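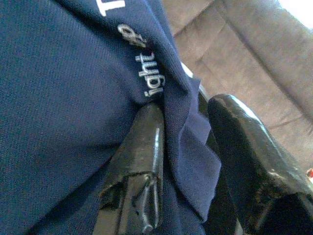
What the Corville Pledge Leaves Out

2019-02-21

So the Senate wants a resolution on the Corville base, and it wants it by September. Fine. I've read all 137 pages. The word "withdrawal" turns up on page 2 and then goes into hiding.

Qianru Peng calls this strategic patience. I'd call it leaving 500 troops in a desert while senators look for a verb. If the mission matters, vote for it — out loud, with names attached. If it doesn't, bring them home and spare us the other 70 amendments.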